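Suvitthorpe bench project: progress report to the Drurkar fund
Prepared by Soudabeh Bahrami, 21st February
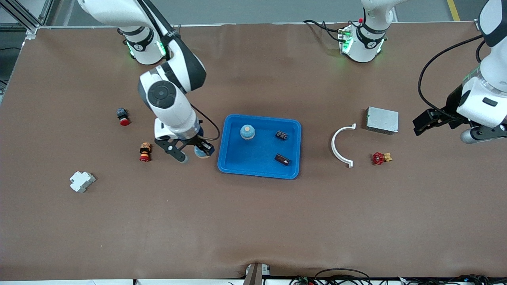

What is the money being spent on at this stage?
Mostly on people's time. Two operators, Davoud Vahidi and Yabsira Teshome, drive the two-arm station by remote control through the same sorting tasks again and again, and each run is recorded so that a control program can be trained on it.

Work done in this period

The plan called for 200 accepted demonstrations of the tray task by the end of the period. We recorded 242 and accepted 197. The remaining 45 were set aside, most of them for one of two reasons: the operator stopped partway through a move to think, or the part was let go too high over its target. We are three short of the plan and expect to make that up in the first days of the next period.

The task uses a shallow blue tray and a mix of industrial parts. Some start in the tray and some on the table, and they differ a good deal in shape. A curved pipe clamp has to be picked up differently from a small valve with a handwheel, and a push button differently again. Both arms have two-finger parallel grippers. We considered a third finger last July and decided against it on cost, and nothing in the current runs has made us change our minds.

Operator training

New operators now get nine practice runs before anything they do is kept. Under the earlier arrangement they started recording at once, and a large share of the rejected runs came from those first sessions. Mirko Sala wrote a short guide on pace: approach slowly, close once, lift straight up, do not correct in the air. Davoud and Yabsira still differ in style - he tends to bring the wrist in from the side, she comes down from the top - and we have kept both, with the operator noted against each run.

Problems

The link between the hand controllers and the arms dropped out on several occasions. Carkia replaced one network switch under the service contract and we have had no dropouts in the sessions recorded after that. The cause has not been confirmed.

Cables near the grippers remain a nuisance. Operators have to keep track of the slack when they turn the wrist, and this slows them down. Ansari has quoted for a set of cable guides. The quote is within the equipment line and I would like approval to place the order.

Next period

Finish the tray task. Begin runs in which both arms handle the same part, with one passing it to the other. Kianoush Kordestani will start training on the accepted set and report the first results separately. No change to the budget total is requested.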